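Print this page | E-mail this page

Codbridge Town Debate Handbook
Section 4: Setting up and running the candidates' debate
Revised August 2021

Read this section before the candidates arrive. Once they are in the room they will want to talk to you, and you will get nothing else done.

4.1 Setting out the stage

1. Put the two lecterns at equal distances from the chair's desk. Use the tape measure in the kit. Both campaigns will bring their own.
2. Stand the question clock where both speakers can see it. A candidate who can't see the clock will mention this at length.
3. Draw lots for lecterns in front of one agent from each side. Write the result on form D and get both agents to sign it.
4. Fill the water jugs. Still water only, following the Altıntaş closing statement.

Note: The hall is licensed for 300 seated. Candidates' relatives count towards this, however quietly they promise to stand.

4.2 Setting the Kumex timer

1. Switch on at the wall, then at the back of the unit.
2. Hold down MODE until the display flashes.
3. Set the answer time to 2 minutes and press SET.
4. Press MODE again and set the rebuttal time. Evanthia Kouris, who chaired the last mayoral debate, used half the answer time and went home before the pubs shut. We recommend it.
5. Test the buzzer.

Caution: The buzzer is loud. Warn the front row, the sound desk and anyone up a ladder. 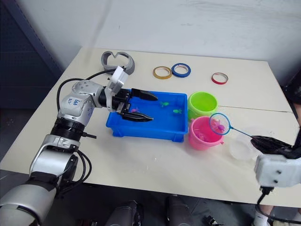
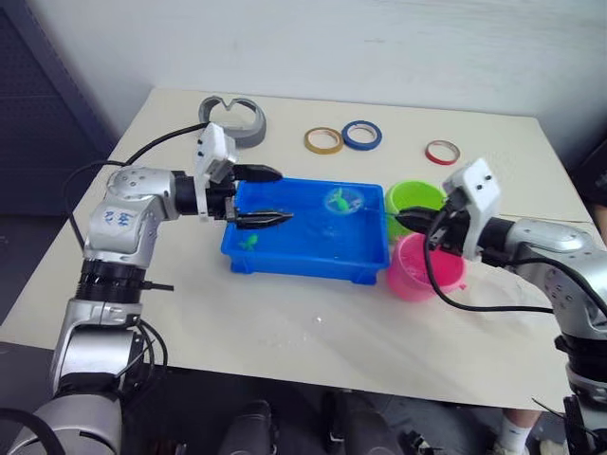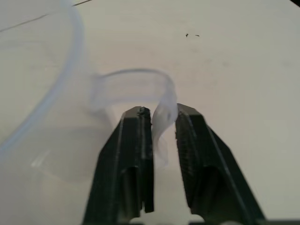
What happens if a candidate carries on after the buzzer?
The chair says "thank you" once, politely, and a second time less politely. After that the sound desk fades the microphone and the extra time comes off the candidate's closing statement.

4.3 Taking questions from the floor

1. Collect written questions before the doors close. Late ones go in the Sanow box and are answered by post.
2. Sort them by subject. Parking will need its own pile, and possibly its own table.
3. Remove anything libellous. Keep it in the envelope provided in case somebody asks why.
4. The chair reads out the name and ward, then the question. Don't hand over the roving microphone. Taner Duman's guidance on this (appendix C) was written after the September by-election and has not mellowed.
5. Each question goes to both candidates, with the first answer alternating.

Caution: "More of a comment, really" is not a question. Move on.

4.4 Closing

1. Give the final warning before closing statements begin.
2. The candidate who opened speaks last.
3. Stop the clock, thank both sides and switch off the lectern microphones before anybody says what they thought of it.
4. File form D and the signed timing sheet with the returning office.

Print this page | E-mail this page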